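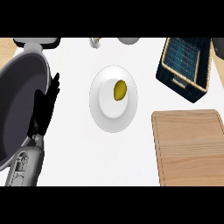
# Chapter 2: Your First Kitchen Task

By the time you reach this page you have a login, a team name, and a simulator that opens without crashing (most days!). Now comes the part everyone has been waiting for. In this chapter your team will make a robot do something with a piece of food.

The food is a lemon. It may sound small, but teams in the Solomby Robot Club still cheer when it moves for the first time, and we think you will too.

## What You Will Build

Everything in this chapter happens on the simulated kitchen table that comes with the Mottram course files. You will work with one lemon, one plate, one frying pan, and a robot hand with long black fingers. The basket and the cutting board come into play in the later exercises, so leave them where they are for now.

Your program will need to do three jobs:

1. Bring the hand to a safe spot near the object you want.
2. Close the fingers in the right order.
3. Lift, carry, and let go.

Each job gets its own section. Read the section first, then write the code, then run it and watch closely. Watching is a real skill in robotics. A run that fails can teach you more than a page of notes, as long as somebody on the team was looking at the fingers when it went wrong.

## Why Start in Simulation?

Real robot hands are wonderful and slow. If a finger bends the wrong way, you stop, check the joint, and start again. In simulation you press reset and the table is tidy again in a second. You can try wild ideas, and you should.

When the Ornthorpe team worked through this chapter, they saved every attempt they made at the pan and the lemon. They finished with 1601 runs. Of those, 509 ended with the object where they wanted it. That leaves a lot of dropped lemons - and the team went back through those runs to find out which of their ideas about grasping were wrong. Their notes are used in Section 2.4, and they are great fun to read.

## A Word About Shape

Think about how you pick up a lemon. Your fingers curl around it, and your thumb comes in from the other side. Now think about a frying pan. You would probably go for the handle, and you would wrap your whole hand around it. Same hand, very different plan.

A robot has to be given that plan, or a way of working it out. Before you write any code, try this with your team:

- Put a real lemon on a real plate. Pick it up using two fingers, then three, then all of them. Write down which felt steadiest.
- Lift an empty pan by the handle, close to the pan. Do it again from the far end. Where does your wrist work hardest?
- Pick up the lemon with your eyes closed. What did your hand do first?

Keep those notes. You will turn them into finger positions in Section 2.2.

## Words to Know

**Grasp:** the way a hand holds an object, including where each finger touches it.

**Approach:** the path the hand follows before it touches anything.

**Joint:** a place where two parts of the robot can move against each other.

**Reset:** putting the simulated table back to its starting layout.

## Before You Go On

Open the file `table_start` and run it once without changing anything. Turn the view until you can see the lemon and the hand at the same time, then save that view - you will use it all chapter. Teams entering the Brimholm Challenge should also start their logbook now, with 22 lines set aside for the first exercise.

Section 2.1 begins with moving the wrist.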